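Product Review: Segers Zippered Pencil Pouch

The Segers pouch is sold through the Pedthorpe office supply catalog under item number 2235. It is intended for staff who carry a small set of writing tools between buildings and do not require a full desk organizer. The review period ran through January, during which 98 pouches were issued to employees at the Woltthorpe campus.

Access to the contents was judged satisfactory. The zipper runs smoothly and can be opened with one hand once the pouch is placed on a firm surface. Ballpoint pens of standard length fit without bending the case. Very short items tend to collect at the narrow end and must be shaken out.

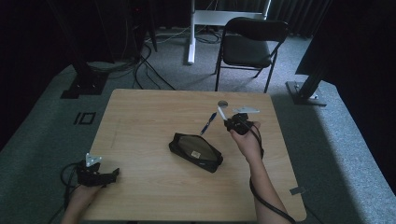 Kristof Verbeke wrote that he had used the earlier Segers model for two years and found its zipper pull too small for cold fingers. He asked whether the part had been changed. The supplier confirms that the current pull is slightly longer, and reviewers reported no difficulty with it.

Cleaning is limited to wiping with a damp cloth. Chalk dust settles in the seams and is hard to remove completely. Employees who carry both chalk and pens are advised to request a second pouch.

The Prostitz case, item number 3095, holds more but takes up considerably more space in a bag. For light daily use, the Segers pouch is recommended. Orders should be sent to Beverley Gosling, extension 2840.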